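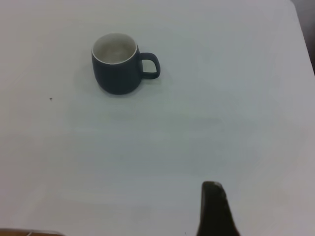 Pièce jointe : tasse gris foncé, intérieur clair

Liste : ceramique-atelier
Date : 21 déc. 2018
Objet : Re: [ceramique-atelier] Émail mat foncé dehors, blanc dedans : bavures à la lèvre

Bonjour à toutes et à tous,

Je vous prie d'excuser mon français, j'écris lentement et je relis beaucoup, mais il reste toujours des fautes.

Un message de cette liste demandait :

> J'émaille l'intérieur en blanc brillant, puis je trempe l'extérieur
> dans un mat presque noir. À la lèvre, les deux émaux se mélangent
> et j'obtiens une ligne brune, irrégulière. Sur une série de 12 tasses,
> j'en ai gardé 3. Est-ce que vous posez une cire sur le bord ?
> Et dans quel ordre travaillez-vous ?
> J'utilise le blanc Harex et la terre Koninar, la fine.

J'ai eu le même problème pendant presque deux hivers, avec la même terre. La forme que je fais maintenant est assez basse et ronde, avec une bande blanche à la lèvre. La bande blanche doit rester mince, sinon je trouve que la tasse a l'air plus lourde.

Mon ordre est le suivant. Je verse d'abord le blanc à l'intérieur, je tourne, je vide. J'attends jusqu'au lendemain. Ensuite j'essuie l'extérieur avec une éponge presque sèche, et je mets la cire sur la lèvre et sur deux millimètres en dessous. La cire doit sécher au moins une heure. Après, je trempe la tasse à l'envers, bien droite, dans l'émail foncé. L'air reste enfermé dedans et l'émail ne monte pas, à condition de ne pas pencher la main.

Pour la ligne brune, je pense que la cire n'est pas la seule cause. Mon émail foncé était trop épais. Je le passe maintenant deux fois au tamis et j'ajoute un peu d'eau, jusqu'à ce que je voie encore la forme de mon ongle sous la couche. Avec le foncé de Kun, il faut encore plus d'eau qu'avec le mien, et il faut remuer entre chaque pièce, car il descend très vite au fond du seau.

Une chose que je n'ai pas su résoudre : les petites piqûres dans le mat, du côté du pied. Elles viennent surtout quand je refroidis trop vite. Si quelqu'un fait un palier en descente, je voudrais bien connaître la température et la durée. Mon four est un ancien Wanemard de 400 litres, et il perd beaucoup de chaleur par la porte.

Je cherche aussi à partager une commande de terre en mars. La palette entière coûte 1 679 euros avec le transport, c'est trop pour moi seule. Écrivez-moi en privé, s'il vous plaît, pour ne pas charger la liste.

Merci de votre patience, et bonnes cuissons.

Une abonnée de la liste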